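Kaline Humanoid Workshop

The Kaline Humanoid Workshop is a student robotics project in which teams teach a two-armed walking robot to handle everyday objects. It grew out of an evening class at the Kaline technical college and still keeps the slightly homely feel of those early sessions, with a shared kettle, a long sign-up sheet by the door and a good deal of friendly arguing over whose turn it is at the controls. Students from any department may join, and a fair number of them arrive having never touched a robot of any kind.

History

The workshop began when Gwenaël Charpentier, who taught the college's introductory course in machine control, found that her students were finishing the term with plenty of simulated arms behind them and hardly any time with a real one. She opened her lab on Monday evenings to anyone who wanted more practice. The first group worked with a single tabletop arm and a box of wooden blocks, and by all accounts spent most of its time looking for the blocks under the benches.

The move to a full-sized humanoid came later, after Luuk Dijkstra, then in his second year, wrote a long and rather persuasive letter to the department asking for one. His argument was that stacking blocks had become too comfortable, and that students would learn far more from the kind of chores people do at home without thinking. The department agreed to a trial year, and the trial was renewed so many times that the word was finally dropped from the paperwork.

The name Peltton, which older members still use for the project, comes from the room where it was first held. When the group moved across the courtyard to the Vandenberghe building the name did not quite move with it, although it survives on the club's sweatshirts.

Course of study

A full round of the workshop lasts one term. Newcomers spend the first weeks on safety, which covers the stop button, the marked floor area and the habit of saying out loud what one is about to do. After that they learn to guide the robot by hand and by remote control, recording each attempt so that it can later be used to train the robot's own control program. Each recorded attempt is called a run. The best term so far produced 2,221 usable runs, a figure written on the inside of the lab's cupboard door and brought up whenever a new group complains of being tired.

Students work in crews of three. One guides the robot, one watches the floor and keeps a hand near the stop button, and one writes the notes. The roles change after every 100 runs. Fuad Adugna, who has led the practical sessions for several years, is known for insisting that the notes be written in full sentences, and former students tend to remember this with more fondness than they showed at the time.

The shoe task

The best known of the workshop's exercises is the shoe task, in which the robot moves shoes between a shelf and a bin. It was proposed by Nii Ansah as a stopgap for a week when the planned kitchen exercise was not ready, and it proved so useful for teaching that it has been kept ever since. A shoe is a wonderfully awkward thing to pick up - it has an opening on one side, a stiff sole on the other, and it lies differently nearly every time it is put down. 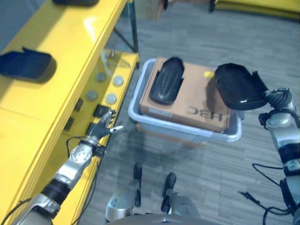 A shoe held in the robot's right hand beside the bin during the shoe task.

Crews are asked to practice grips at the opening, at the heel and across the sole, and to note which of these they chose on each run. The robot may use either hand. Beginners often forget about the hand that is not doing the work, and a good part of the coaching goes into teaching them to park it somewhere sensible, well clear of the shelf, before the other one starts to move. Cables are the other regular topic, and the crew member watching the floor is expected to speak up early if one is drifting toward the feet.

Scoring is deliberately simple. A shoe that ends up where it was meant to go earns 2 points, and a shoe that gets there after a second try earns one. Dropped shoes earn nothing but must still be written up, and Adugna has been heard to say that the dropped ones make the better reading.

Spring showing

Each March the workshop holds a public showing, to which families, neighbors and pupils from nearby schools are invited. Crews demonstrate the task they know best and then hand the controls to visitors for short turns. The event was for some years combined with a small contest against students from Tromateck, a neighboring training center, but the two groups found that they preferred swapping notes to keeping score, and the contest was quietly turned into a shared afternoon with soup.

Waqas Shaikh, who took part as a student and later came back to help run the showing, introduced the open table at which visitors can leave suggestions for new tasks. Folding towels and watering plants are put forward nearly every year. The towels have been tried; the plants are still under discussion, mainly on account of the water.

See also

Humanoid robot
Learning from demonstration
Remote operation
Student robotics clubs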